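Read the county ethics report on the Falto contract over the weekend. All 257 pages, appendices included. Posting my notes in a thread so I can find them later.

The short version: the county paid Lo Presti Consulting to review its own records office, and Lo Presti then passed part of the work to Falto. Falto shares an office suite with Lo Presti. The contract board was told this in February and approved the invoice anyway.

The report calls this "a lapse in disclosure." Page 41. The state code has a section on undisclosed interests and it is a misdemeanor. The report cites the section in a footnote and never applies it.

Records requests are the part I care about most. Almost 2,000 were sitting open when the review started. The law gives the county 4 weeks to answer or to say in writing why it can't. Most of those people got neither. 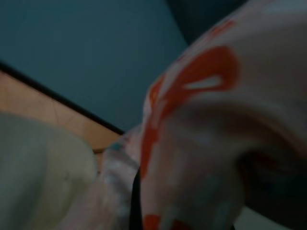
I filed 3 of them myself, all on the Tiria annex sale. One came back with the price blacked out. A sale price of public land is public. The other two are still marked "in process."

Someone asked if the review fixed anything. It recommends a new tracking system called Reltetti and a training day. It does not recommend that anyone be referred to the district attorney.

I don't think you need to be in one party or the other to see the problem here. The last board did the same thing with the bridge money and the people who are mad now were quiet then. I was too quiet then myself.

What can be done: the board has to vote to accept the report. Until it votes, the comment period stays open. Written comments go in the record, and emails to individual members may not - so send yours to the clerk.

Keep it short and cite the page number. Page 41 for the disclosure issue, page 188 for the open requests, Appendix C for the invoices.

Correction to the post about the invoice: the board approved it on the consent list, without a separate vote. Minutes are on the county site under the old meetings tab.

Will add to this when my other two requests come back.

Filed under: Local Government, Open Records, Accountability

More from this author
- What the consent list is and why it matters
- Tiria annex sale: what we know so far
- How to write a records request that gets an answer
- The bridge money, one year later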